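Talks > Manipulation track > Gripper comparison, speaker notes
Shares 3 Comments 2

Speaker: Halvard Haugland

Slide 1. Title. Say name, say Torvik, move on. Mention that slides go up on the track page after the session.

Slide 2. What we compared. Two parallel grippers, same arm, same wrist camera, same controller build. Gripper A is the Zumora, stock tapered fingers. Gripper B is the Cekiveck with the wide pads. Only the gripper and the tool offset changed between runs. 593 trials kept after dropping the ones with a bad hand-eye calibration. Say this early, someone will ask.

Slide 3. Tasks. Toaster oven door and knobs, then pick and place with toy food. The oven is there for contact along an arc. The toy food is there for shape and surface. Read out the start rule: the arm goes to the start pose, fingers closed for the oven task, and the policy takes over from there. 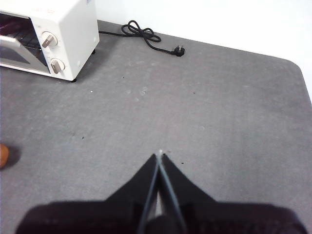
Door results. The main cost is in the approach angle. With the tapered fingers the controller can get a tip behind the top edge of the door from a steep pose. The wide pads need a flatter wrist, and a flatter wrist runs into the joint 5 limit on our mount. Do not call this a gripper fault. On the Grandalton mount, which sits lower, the limit is not reached and the gap between A and B closes.

Knobs: compliance in the wrist matters more than pad shape. Stiffness setting 3 for both. If asked about torque sensing, we have none at the fingers, motor current only.

Slide 4. Camera placement. Keep this short. Both fingertips have to stay in view through the whole stroke. With B we moved the camera bracket up one hole and redid the calibration. Exposure locked on both. Auto exposure drifted whenever the wrist turned toward a bright background, and the depth estimate went with it.

Slide 5. Pick and place. Long items want the grasp across the short axis. The policy gets this right for both grippers when the item lies alone. Errors come in when a neighbor sits inside the opening width, and B opens wider by default. Capping the opening in the controller fixed most of it.
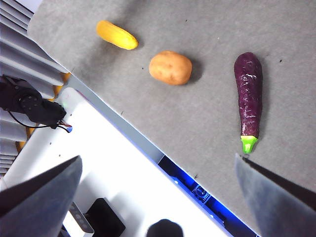

Toy squash or cucumber, potato and eggplant on the gray work surface, wrist camera view.

Glossy skins: A slips more on release timing than on the grasp. Show the current plot, point at the second bump. Skip if past the half hour.

Slide 6. Controller. The log for one session is 2715 lines, do not scroll it live. Point to the latency column only. Same loop rate for both grippers, but B's driver buffers one command, so the close arrives late. Patch is in the repo.

Slide 7. What we would change. Lower mount. Shorter cable run at the wrist. Repeat the door task on B with the narrow pads, which arrived in August and have not been run.

Questions. Repeat each one into the microphone.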